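Slides 4 to 6 – speaker notes

Start with the question, then pause. How does a hand pick one thing out of a divided box when the view from the head can't see into the corners? That's what we worked on at Grostasgate, and I love this part!

Two views, one policy. Head view gives the layout, wrist view gives the close-up. Say "Tritgate" once and explain it – it's our rule for choosing which view to trust at each step.

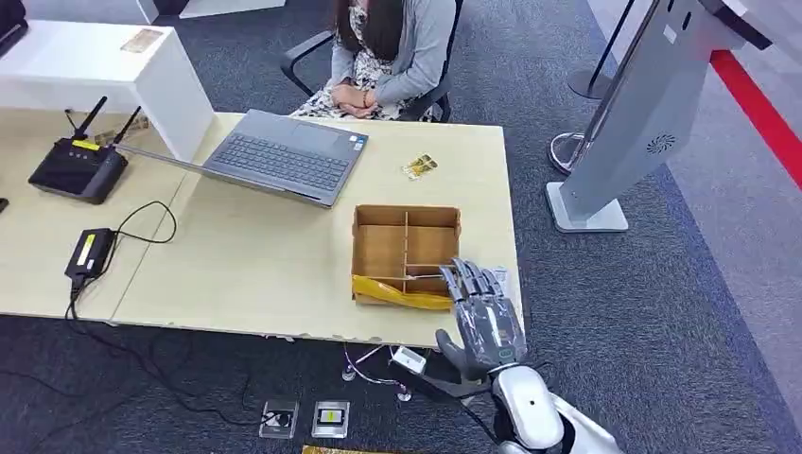
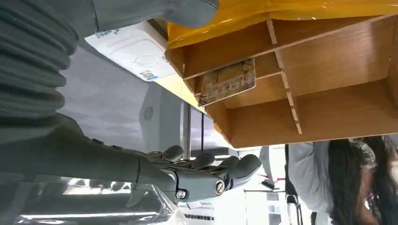
Head view first, wrist view second. Robot hand and divided compartments in both.

Let people look. Point out how much closer the dividers look in the second one.

Numbers: 820 training episodes, 100 test trials. Head view alone, 39 successes. Both views with Tritgate, 99. Slow down here, it's a big jump and I still grin at it.

Then the Irville runs, then questions.

We use cookies to improve your experience on this site. Accept | Manage settings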